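Robot Operators Wanted (Dishes, Mostly)
Lendano Lab, Fultumholm site
Part time, mornings or afternoons, starting in August

Lendano is hiring two people to teach robots how to handle dishes. You'll sit at a pair of hand controllers, move the arms through a chore, save the recording, reset the table, and do it again. The recordings go to a learning system that has so far shown the table manners of a toddler. We need 400 good examples of each chore before it gets to try on its own, and we have a long list of chores.

If you've ever reloaded a dishwasher after somebody else in your house loaded it, you already have the temperament.

What a shift looks like

You get a task card ("plate to rack," "bowl out of rack, right side up") and a station with two arms. You run the card until the batch is full or your shoulders file a complaint. Shifts are four hours with a paid break in the middle. Bheki Nel runs the floor and will show you how to park the arms, clear a fault and label a bad take. Please label the bad takes. A fumbled bowl is useful to us if it's marked as a fumble and a small disaster if it's marked as a success.

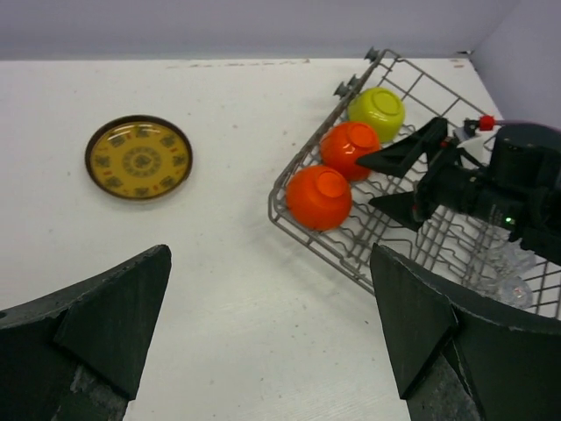
What you'll be doing

- Driving both arms through short kitchen tasks, smoothly and without showing off
- Changing the starting layout between takes, so the system doesn't memorize one table
- Writing a one-line note on anything odd
- Wiping down the table and checking the fingertips at the end of your shift
- Sitting in on the review with Leonor Magalhães, who watches takes at double speed and misses nothing

Who we're looking for

Steady hands and a high tolerance for repetition. No degree needed, no coding. Gamers do well here, and so do people who sew. Our best operator so far, Cengiz Özkan, spent years decorating cakes and has been driving carefully since 2002, or so he tells every new hire. You should be comfortable sitting for long stretches and able to see fine detail on a monitor, with glasses or without. 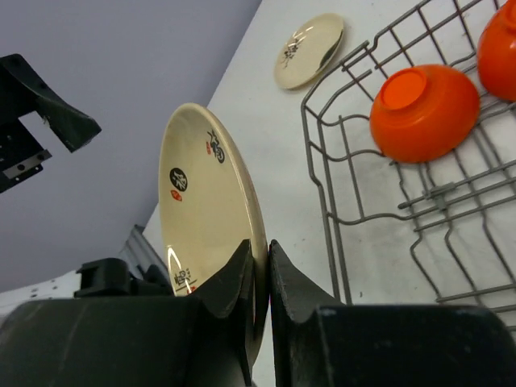 Grip practice takes up most of your first week. Plates are harder than they look from a chair: squeeze in the wrong spot and the thing swings, let go early and you're filling out a breakage slip. A big glazed one held by its rim, tilted up on edge with the rack right beside it, is the sort of hold you'll need to manage without clipping a wire. We don't charge for breakage. We do keep the slips, and Gerrit Mertens reads the better ones out loud at lunch.

Pay and practical matters

Pay is hourly and the rate is the same for both openings. We'll tell you the number in our first email back, before you've put on a nice shirt. Parking is free. The coffee is also free and priced correctly.

How to apply

Send a short note to Rosário Carrilho, care of the Lendano front desk at Fultumholm. Skip the cover letter. Tell us which hours you can work and describe the most boring job you ever did well. If it sounds like a match, we'll bring you in for a paid tryout at one of the stations.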